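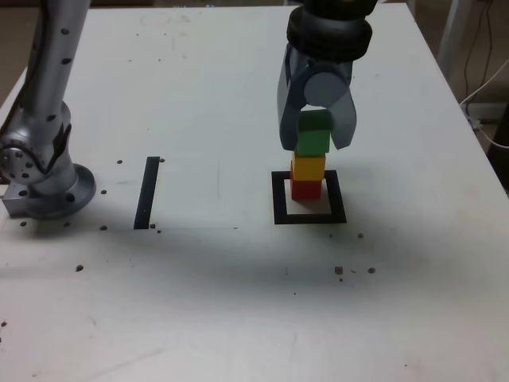
Page last changed: 2020-11-28

Fledix Swedish Vocabulary Box

I put this box together after my second try at college Swedish, when I was still mixing up every verb I'd learned in October. You get 672 cards: 600 words and phrases, 70 verb charts, and two blank ones for whatever your teacher keeps springing on you!

Each card has the word, a sentence you might really say, and the past tense if there is one. Holger Strand checked the spelling and fixed my prepositions (there were a lot). I do 30 cards over breakfast, and it takes me roughly one cup of coffee.

The box fits on a regular bookshelf. Cards are printed on both sides, matte, so you can pencil notes on them.

Goes with the Skaltgate beginner workbook, sold separately.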